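Automation at the Packing Benches: Changes in Work at the Luvudell Site, Narnbridge

Student project report, Work and Organisation module
Submitted by Lilibeth Enriquez

1. Background

Luvudell packs small wooden goods, mainly boxes, trays and picture mouldings, for mail order and for shops. The Narnbridge site employs 55 people across goods-in, packing, returns and dispatch. In November the company began to move part of the packing work to robot arms supplied under a contract with Werkik. The arms pick single items from a bench and place them in cartons. Closing, labelling and checking the cartons remain manual tasks.

The purpose of this project was to record how the change affected the people who had done the picking by hand. Questions of cost and return on investment were outside the scope agreed with the site, and no financial records were requested.

2. Method

Interviews were held with 20 members of staff, all of whom worked in packing or returns. Each interview took place during paid hours, in the training room next to the canteen, and lasted up to 30 minutes. Staff were free to decline and several did so. Shift supervisors were interviewed separately from their teams.

Two early shifts and one late shift were also observed. Notes were taken by hand. The site asked that no individual's speed or error rate be recorded, and this was respected throughout. Training in the new system is carried out partly on a simulator, called Asadi on site, in which the arm and the benches are reproduced on a screen. Access to the simulator was granted for one afternoon.

3. Findings

3.1 Changes to daily tasks

Before the arms were introduced, a packer stood at one bench for the whole shift and handled each item from shelf to sealed carton. The work is now divided. One person looks after two arms, refills the benches, and deals with any item the arm cannot pick. A second person closes and checks cartons for the same pair.

Most of those interviewed reported less strain in the wrists and shoulders. Several also said that standing still and watching was tiring in a different way, and that the last two hours of a shift had become harder to get through. One packer with long experience of the site described the old work as heavy but varied, and the new work as light and hard to leave alone.

Trays with a raised rim were mentioned more often than any other product. If a tray lies square to the fingers it is normally taken without trouble. If it has been put down at an angle, the arm may approach one of the corners, and the operator must then decide whether to let the attempt continue or to stop it. The written instructions say only that the operator should use judgement. In practice, each shift has formed its own rule. The early shift stops the arm and straightens the tray. The late shift allows one attempt first.

3.2 Training

Every operator completes a set of practice picks on the simulator before working beside a real arm. The target is 300 completed picks, and staff may spread these over as many sessions as their supervisor allows. Older and younger staff did not differ much in their opinion of this. The stronger division was between those who had been given quiet time to practise and those who had been called back to the benches part of the way through a session.

A common complaint was that the simulated view is taken from close behind the fingers, a position that no person at the bench ever occupies. Some operators found this helpful for understanding why an approach fails. Others said they had to learn the task twice, once from the arm's side and once from their own.

3.3 Pay and job titles

Packers who completed the training were given the title of cell operator. The hourly rate did not change at the time of the interviews, although a review had been promised. This was raised in almost every conversation, usually without being asked about. Supervisors accepted that the title had been announced before the grading had been settled.

3.4 Contact between colleagues

The benches were formerly arranged in facing rows. They now stand further apart, with guarding between them, and conversation during work has become difficult. Breaks are staggered so that no pair of arms is left unattended. Two members of the returns team said that they no longer knew the names of newer colleagues in packing.

4. Recommendations

The site should agree a single written rule for items presented at an angle, drawn up with operators from both shifts.

Simulator sessions should be entered on the rota as protected time.

The grading review should be given a date, and staff should be told what it will cover.

At least one shared break in each shift should be restored, with the arms paused if necessary.

5. Limits of the study

The interviews were carried out within a few months of the change and opinions may alter. Night staff were not included. Agency workers were present on the observed shifts but could not be interviewed under the terms of their contract.

Appendix: Simulator view, tray-picking exercise
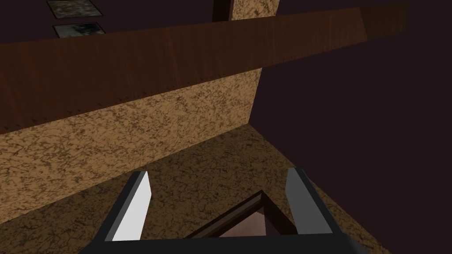
Janelle Magbanua, on reading the draft, asked for it to be noted that the late shift's habit of allowing one attempt came from the operators themselves and had never been an instruction. She agreed with the recommendation on a single rule, but thought the pay review should be placed first in the list, as a person who is expected to use judgement ought to know what that judgement is worth to the company. She added that the practice target had been cut short for some of her own team in the first weeks, and that she would like those sessions to be made up before any new arms are brought in.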